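13 April 2023
Vukthorpe, upstairs room — fabric and bedding notes

Carried on from the January list. Remedios had the morning on the sewing bench, so I took the large room for the bedding work.

Cut list first. Two lengths off the McAlister roll, 200 cm each, edges left raw for now. The roll is narrower than the label says by a finger's width at one end, so check before cutting anything that needs full width. Offcuts are in the drawer under the bench, pinned together. Please don't use them for dusters.

Hem test on the short piece. Stitch length 4 puckered along the last part of the seam. Dropped it a little and eased the presser foot and it lay flat. Beverley wants a double turn on the top edge only. I have done one that way and one with a single turn, both marked in chalk on the wrong side. The single turn looks fine to me but she can choose.

Pressing. Medium heat with a damp cloth takes out the roll creases. The fold down the middle needs two goes. Iron spits when it is filled past the line — Hamish has been told and says he will descale it.

Headboard. The sample from Tretthorpe is the upholstered one with the vertical channels. Dust sits in the channels and a flat brush does nothing for it. The narrow nozzle on the vacuum, run top to bottom, did the job in 11 minutes. No water on it until Tracey has heard back about the cover fabric. If anyone moves it, lift by the frame, not the padding.

Wall. Marks want seeing to before the room is used for the Nudano set. Try the dry sponge first on the grey smudges, then soapy water on the small dark stain lower down. There is a tiny red mark as well, which may need paint. Leave the wall plate alone. 125 ml of the white is left in the tin, enough for touching in and no more.
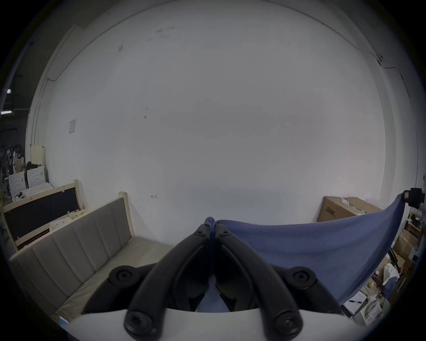 Kalliopi Krasniqi

Blue cloth pulled out to the right and clamped over by the wall, headboard tilted on the left. The cloth still sags, so the width needs measuring again with it laid flat. Don't go by anything taken while it is hanging.

To do:
Ask Beverley which hem.
Chase Tracey on the cover fabric.
Second clamp for the cloth, same height as the first.
Dry sponges, we are down to the last one.
Put the vacuum nozzle back on its hook — it was in the thread box again.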